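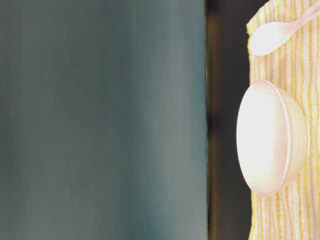
Section 4. Setting the picture

Most of the picture controls on the Tazi projector are better left alone. You'll find eleven sliders in the menu, and there is a strong pull to move all of them on the first evening. Please don't. A bright beach or a bowl of fruit will look fine on almost any setting, so it teaches you very little. Dull material is more use: a big soft area of slate or teal gray with faint lighter bands running down it, and right beside it a strip of deep brown going almost to black. If the bands show without turning into hard stripes, and the brown still has a bit of warmth before it gets dark, you are close. If the gray has gone bright blue and the brown is a flat black bar, somebody has been at the sliders, or the projector is in Vivid.

Before you start

The projector should already be on its stand or ceiling plate (Section 2) and plugged in to a source (Section 3). Run it for a while with the lid off the lens before you judge anything. Color drifts as the lamp warms up, and settings made in the first few minutes are usually wrong by the end of the movie.

You need:
A source you know well. Something you've watched many times is fine.
The Skorngate remote. The buttons on the case will get you into the menu, but not into Advanced.
The room as you will really use it. If you watch with the hall light on, leave it on.

You do not need a calibration disc, a set of colored glasses or an online course. If you own a meter and know how to use it, go ahead, and skip to 4.5. If you have just bought one for this purpose, we would try 4.1 to 4.4 first and see whether you can still send it back.

4.1 Choosing a picture mode

1. Press MENU and go to Picture, then Mode.
2. Select Standard.
3. Watch for at least ten minutes before changing anything.
4. If skin looks too cold, try Movie. If the picture is too dim in your room, go back to Standard and open 4.3.

There are also modes called Vivid, Game, Sports and Presentation. Vivid pushes the blue and the contrast. It exists to win side-by-side comparisons in bright stores, and it does that well. Game turns off some processing and cuts the delay between controller and screen, so it is worth using for games. Sports is Standard with sharpness turned up and green turned up. We have looked at it for a long time and can't recommend it for sports. Presentation is for spreadsheets in lit rooms and makes no claim to look nice.

Note: The projector remembers a mode for each input. Changing the mode on HDMI 2 does not change it on the others. A good share of the calls that start with "it reset itself overnight" turn out to be this.

4.2 Squaring the image

The projector has a feature called Drindatach that finds the edges of your screen and bends the image to fit. It is quick and looks impressive the first time. It also throws away part of the picture to do it, and the more it bends, the softer fine text becomes. Move the projector first and use the feature last, if at all.

1. Turn Drindatach OFF. It is ON when the projector leaves the factory.
2. Put up the grid pattern: Menu, Setup, Test Grid.
3. Shift the projector left or right until the two side edges of the grid are the same height. Use a tape measure. Judging by eye from the couch doesn't work very well, even for people who are sure it does.
4. Adjust the front foot until the top edge is level.
5. Turn the zoom ring until the grid fills the screen.
6. Turn the focus ring until the lines are sharp at the center, then check all four corners.
7. If the sides still lean and the projector can't be moved any further, turn Drindatach ON and set it to Low.

If the corners will not focus while the center is sharp, the projector is at an angle to the screen. Go back to step 3. No menu setting will fix it.

Note: Drindatach uses a small sensor next to the lens. It is easily confused by picture frames, door trim, window edges and glossy cabinets near the screen. If it keeps fitting the picture to your bookshelf, that is why. Leave it off.

Caution: Keep at least 18 inches of clear space behind the exhaust vent. Do not push the projector back against a wall or into a shelf to get a larger image. The case will get hot, the fan will run at full speed, and in time the projector will shut itself down.

4.3 Brightness and contrast

These two are badly named on nearly every display ever sold, ours included. Brightness sets how dark the darkest parts are. Contrast sets how bright the brightest parts are. Neither is the control for a dim picture. That one is Lamp Power, and it comes last here on purpose.

1. Find a dark shot with some detail in it, such as a coat or hair or an unlit hallway. Pause it.
2. Lower Brightness until the detail disappears.
3. Raise it slowly until the detail just comes back, and stop.
4. Find a bright shot with detail in it. Clouds and white shirts are good.
5. Raise Contrast until the folds or edges wash out, then bring it down until they return.
6. Go back to the dark shot and check it again. The two settings affect each other a little.
7. If the whole picture is still too dim, close the drapes. If that is not possible, set Lamp Power to High.

Lamp Power has two settings. In Normal the lamp is rated for 2,000 hours, and in High for 1,000. Those are ratings, made in a clean test room with long running times. If you switch the projector on and off several times an evening, expect less. We would still rather you bought drapes than lamps.

Note: Dynamic Black closes a shutter during dark scenes. Some people like it. If you see the picture slowly breathing brighter and darker during quiet conversations, this is the cause, and you can turn it off under Picture, Advanced.

4.4 Color, tint and sharpness

1. Leave Color at its factory setting unless faces look sunburned or gray. If they do, first check a second source. It may be the movie.
2. Leave Tint alone. With a digital connection it has almost no honest work left to do, and we keep it only for older equipment on the analog input.
3. Set Color Temperature to Warm. It will look yellow for an evening or two if you are used to Vivid. Give it until you stop noticing, then switch back to Cool for a moment and see which one now looks strange.
4. Lower Sharpness until white outlines around lettering disappear.

About Sharpness: the control does not add detail. It draws a thin pale line along edges that are already there. A little can help with very old recordings. Past the middle of the scale it adds grain to skies and walls.

About Smooth Motion: this makes up extra pictures to go between the real ones. It is OFF in Movie and ON in Standard. Turn it off if movies look like a daytime soap. You can leave it on for hockey.

About wall color: a tan or pale green wall will tint everything you project on it. The Wall Color menu offers six corrections and they all cost brightness. Flat white paint works better. Special screen paints are sold for this at a much higher price, and in our trials at Vikville most of the staff couldn't pick them out from ordinary flat white. You may have sharper eyes than we do, so paint a test board before you pay for a gallon of it.

4.5 Saving your settings

1. Go to Picture, Save As.
2. Choose User A or User B.
3. Press OK and hold until the light on the case blinks.
4. Turn the projector off, wait for the fan to stop, turn it on again and check that the settings are still there.

Do step 4 now, while you still remember what you changed. It is also a good idea to write the numbers down on paper and keep the paper with the manual. Software updates are supposed to keep saved settings – so far they mostly have.

To start over, go to Picture, Reset Mode. This clears only the mode you are in. Setup, Factory Reset clears everything, including network passwords and the grid position, and it is rarely the right answer to a picture problem, whatever you may have read on a forum.

Caution: Do not pull the plug while the fan is running. The lamp needs this time to cool. If the power fails, leave the projector alone until the case is cool to the touch before you restart it.

4.6 If the picture still looks wrong

Everything has a blue cast. Check the mode first, then Color Temperature. If both are right, try another cable.

Soft grays show hard steps or stripes. Lower Contrast a little and set Sharpness to its minimum. If it happens only with streaming and mostly in the evening, blame the connection. A paid upgrade to your streaming plan may help, or may not. Try a disc or a downloaded file before spending the money.

Dark areas have no detail at all. Repeat 4.3. Then check the output setting on the player, which should be Auto. A mismatch between player and projector causes this more often than a worn lamp does.

One side is blurry. See 4.2, step 3.

The picture was fine last month and is dimmer now. Clean the filter (Section 6). A dusty filter is free to fix, and you should rule it out before ordering a lamp from us or anyone else.

The picture is fine but someone in the house prefers Vivid. Save theirs as User B.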